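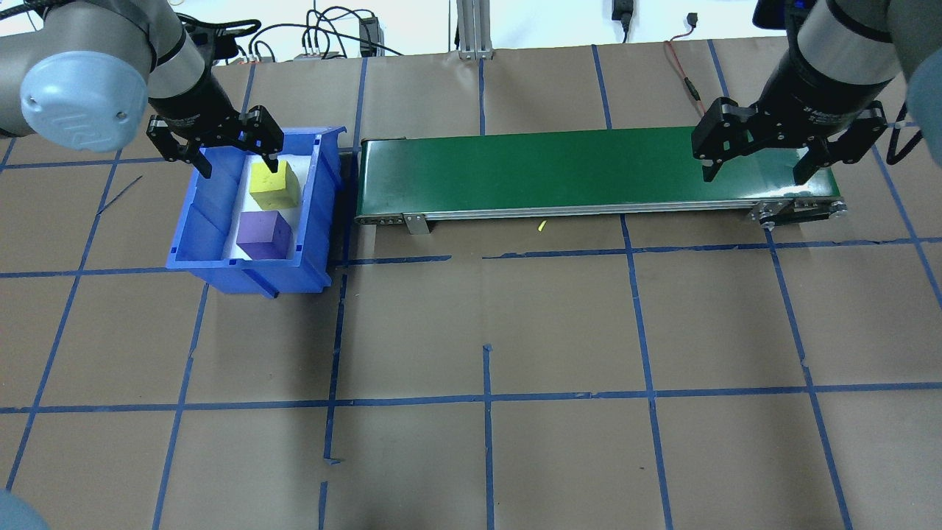

Re: [stiltau-benches] Taped squares and lined bins, proposal for the shared tables

Xinyi Dong wrote in April (msg 2138):

> Hi all,
> After tidying the Kohlhase table I'd like us to adopt the same
> setup everywhere:
>
> - brown covering with blue tape squares
> - white paper in the bottom of every blue bin
> - bin at the end of the belt, always the same spot
> - colored plates for things waiting to be sorted
>
> It looks much better and I think it will save us a lot of time
> hunting for small stuff. Any objections? If not I'll order
> tape and covering for the rest.

Xinyi, thanks for doing the work, and the table does look good. I still have objections, and I'd like them answered before we order 40 rolls of anything.

1. The squares. What are they for? If each square has a job, then it needs a label or a drawing on the wall, and I haven't seen either. If they're only there to help people put things down straight, a couple of corner marks would do it for a lot less tape. We tried a full grid on the Ponevetti table and people ignored it by the second week. After that we had the old mess with lines under it.

2. The plates. I can live with these. Yellow on the left, light blue on the right, a square each, and you can tell at a glance when they're empty. My doubt is about what the colors mean. A yellow cube and a purple cube go down the belt, and a new person will reasonably assume yellow goes on the yellow plate. Then where does purple go? On blue, because it's the closest? Please write the rule down, whatever it is.

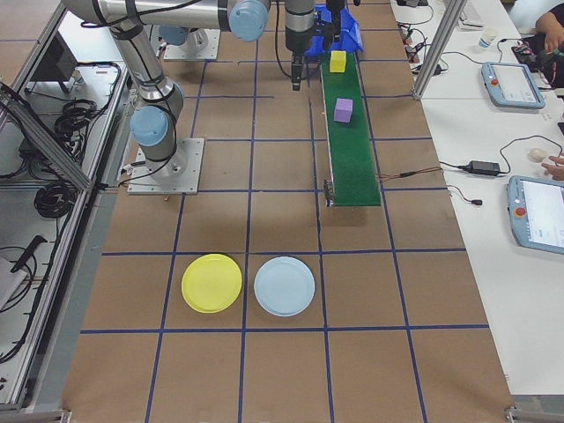

3. The paper in the bins. This is the one I believe in least. The claim last time was that it keeps the foam cubes clean and makes small things easier to spot. The second half I'll give you, a white bottom does help. On the first half, the yellow one has dark marks on it while sitting on nice white paper, so I'd like to know where those come from before we credit the liner with anything. Who changes it, and how often? "When it looks dirty" is how we ended up with the Nirkik drawers.

4. The bin's spot. "Always the same spot" is the part of the proposal I'd most like to be true. A bin pushed right up to the end of the belt makes sense to me, with only a small gap for things to fall through. A sloped front is handy too, if it's turned toward whoever is reaching in.
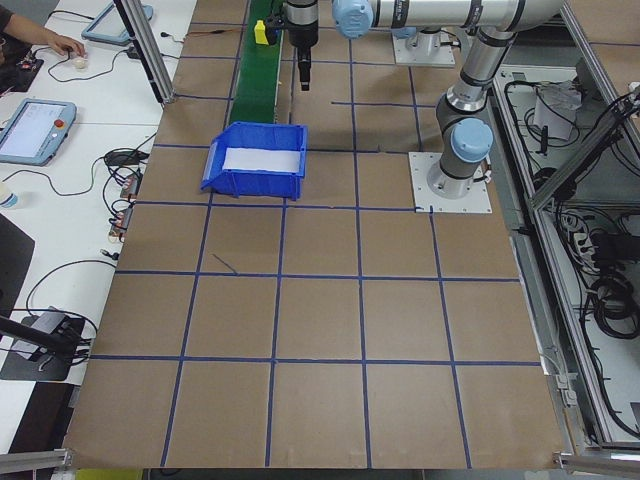 But a spot that isn't marked is a habit, and habits last until somebody needs the room. There's a short diagonal piece of tape in one of the squares. Is that the mark for something, or a leftover? I asked two people and got two answers. If it means something, fine, put it in the write-up. If it doesn't, peel it off.

5. The side table. It isn't in the proposal at all, and I think it should come first. The cables on it are still in a tangle. We could tape squares on every surface in the building and I'd still spend my mornings tracing a plug back through that pile. A few ties and some tags would cost next to nothing.

So I'm a no on the full order for now, and a yes on one more table with the rules written down and 27 days to see if it holds. I'm happy to help with the cables before lunch if someone else brings the ties.

And could we please trim our quotes when replying. Some of the last thread was three screens of signatures.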